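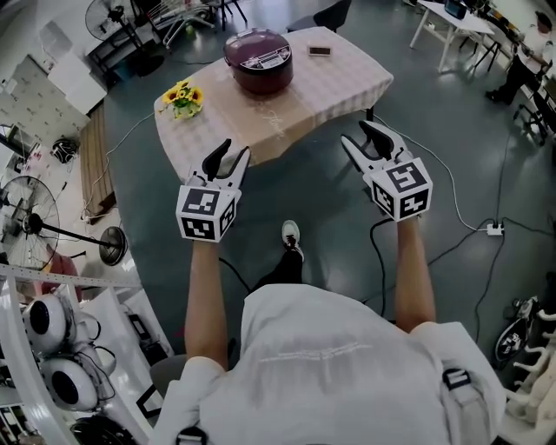
HOME TEXTILES 113
Class 7 notes: Table linens, drop, and how not to waste fabric
Posted Oct 9, 2019

Hi all! A few of you asked me to write up what I said about tablecloths, since I talk fast and the whiteboard was a mess by the end. So this is the cleaned-up version, plus a couple of things I forgot. Bring your tape measure next time, the soft kind please, not the metal one from the garage.

Drop, again

Drop is the part of the cloth that hangs past the edge of the table. I know it sounds like a tiny detail, but it decides pretty much everything about how a cloth looks and how annoying it is to live with. For everyday eating I like a drop of 10 inches. Longer than that and it starts piling up in people's laps, and small kids will grab it (mine did, with soup on the table). For a fancy dinner you can go longer, and for a buffet that people only walk past you can go all the way to the floor.

The math is easy. Take the length of the table and add the drop twice. Do the same for the width. Then add your hem allowance, also twice. People forget the "twice" every single term! Write it on your hand if you have to.

Let's do the one from class. My long table is 84 inches, I want a 10 inch drop, and I'm turning a double one inch hem, so that eats 2 inches on each end. 84 plus 20 plus 4 gives me 108 inches of fabric. Now, that's before washing. If it's cotton and it hasn't been preshrunk, I buy extra, and in my own kitchen that means I cut at 113 and sleep well.

Checks and plaids

I love a checked cloth and I will always push you toward one, but they take more patience than a plain. A few things to watch:

Cut along a line in the check, never along your ruler alone. If the two disagree, the fabric is probably off grain, and you should pull it on the diagonal until they make up. Steam helps.

Find the middle of a check and put it at the middle of the table. If you start from one end you'll finish with half a square on the other side, and you will see it every morning for years.

If you need to join two widths, don't put the seam down the center. Use one full width in the middle and split the second width for the two sides. It's more sewing, but the seams end up near the edges where plates don't wobble on them. Match the check at the seam line, which isn't the same as matching it at the raw edge. Pin every single line. Yes, every one.
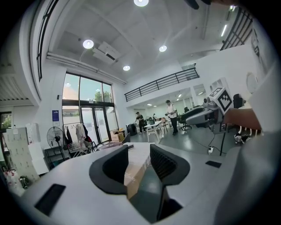
Woven checks are the same on both sides and printed ones aren't, so flip a corner before you buy. Printed checks can also be a bit crooked compared to the threads. I bought a printed one from Fourie once that was off by a good inch across the width, and there was no saving it. It's napkins now.

Which fabric

Cotton is what I'd start with. It washes hot, it presses nicely, and it forgives you. Linen is gorgeous and wrinkles if you look at it. A cotton and polyester blend is fine for a table that gets wiped down all day, and I won't hear any snobbery about it.

The Plolden cotton I passed around is 60 inches wide, so you can do a narrow table with no seam at all. The heavier one was Trilov. Nice weight, but my older machine hates four layers of it at the corners, so go slow and turn the wheel by hand.

Corners

Miter them. I know, I know. We'll do it on scrap first, 10 corners each, and by the last one you'll wonder what the fuss was. Press the folds in before you cut anything off, and leave a little more than you think you need.

For next time

Measure one table at home, length and width, and write down the drop you want and why. Work out the yardage with hems. If you're ordering from Brandari, check whether they sell by the yard or by the half yard, because the cart page is confusing and last May somebody in my evening group ended up with double.

Read the handout pages on pressing as well. We start with napkins and I'd like everybody's iron hot by the time I've finished taking attendance!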